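Part 4: Folding and putting away your tablecloths
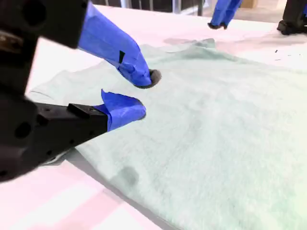 Pale green garment, probably a T-shirt, laid out flat on a white table.

Right, so you've got your linen washed (Part 2) and ironed (Part 3), and now it needs to go away without coming out in May looking like a road map. I've been looking after the cloths for the Stedow supper rooms for a good while, and this is the way I do it at home as well. It's written for plain cotton and linen. If you've got lace or anything with beads on, skip to Part 6, please, before you do something we'll both regret!

What you need

A clear surface, bigger than half your cloth if you can manage it. I use the bed.
Acid-free tissue, the unbuffered sort if you have wool or silk in the same drawer.
A cardboard tube, for the rolling method.
Cotton tape for ties. Old pillowcase hems work a treat.
A soft pencil and some luggage labels.

Before you start

Feel the hems. They hold damp far longer than the middle does, and I've had a whole cloth go spotty from one corner. If a hem feels cool against the inside of your wrist, hang the thing up again and have a cup of tea.

Caution: don't starch anything you're putting away for more than a few weeks. Silverfish love starch, and it cracks along the folds. Starch it when you take it out again.

Method A: the flat fold

1. Lay the cloth right side down and smooth it from the centre outwards with the flat of your hand. No tugging at the corners, you'll pull it off square.

2. Bring one long edge to the other. Match the hems first and let the middle sort itself out.

3. Lay a loose sausage of tissue along the fold line before you press the cloth down over it. You want a soft bend there – never a crease.

4. Fold in thirds across the length, with another sausage of tissue in each bend. My largest cloth is 164 cm wide and I can do this bit alone, but for anything bigger I shout for Emanuel to take the other end.

5. Turn the bundle over so that the loose edges are underneath, and slide it on to a sheet of tissue. Wrap it like a parcel, no sticky tape.

6. Write the label in pencil and tuck it under the tie. I put the size, the colour and the month it went in. Ink bleeds, ask me how I know.

Note: next time you fold the same cloth, start in thirds and finish in half. It moves the bends along a bit and the threads don't wear in the same place every year.

Method B: rolling

Better for old linen, and for anything you've just spent an hour ironing. It does take up more room, mind.

1. Cover the tube with tissue. Bare cardboard will yellow your cloth sooner or later.

2. Fold the cloth in half once, or twice if your shelf is short. My airing cupboard shelf is 44 cm deep, so it's twice for me (grumbling all the while).

3. Roll slowly, keeping the edge square to the tube. If it starts wandering off to one side, unroll to where it went wrong and go again. Pulling it straight from the end only gives you a diagonal wrinkle right across the table.

4. Tie with cotton tape in two places, loosely enough to get a finger underneath.

Caution: no elastic bands. They perish and stick, and the mark does not come out. Tincuța lost a lovely damask that way.

Where to keep them

Somewhere dark and dry with a bit of air moving. Lofts are too hot in summer and too damp in winter, and under the sink is asking for it. Line wooden drawers with tissue or an old clean sheet, as bare wood can stain. Heaviest cloths at the bottom. Plastic boxes are fine for a house move but I wouldn't leave linen in one for long.

Lavender bags are nice, I have them everywhere, but keep them off the cloth itself because the oil can leave a mark. Hang them from the rail or pop them in the corner of the drawer.

If creases have set anyway

Hang the cloth in the bathroom while somebody has a long shower, then smooth it by hand on a towel. If that doesn't shift them, go back to Part 3 and iron from step 2 with the cloth properly damp. Stubborn lines in old linen sometimes need a full wash, and for those you'll want the cool soak in Part 2.

Next: Part 5, Napkins and runners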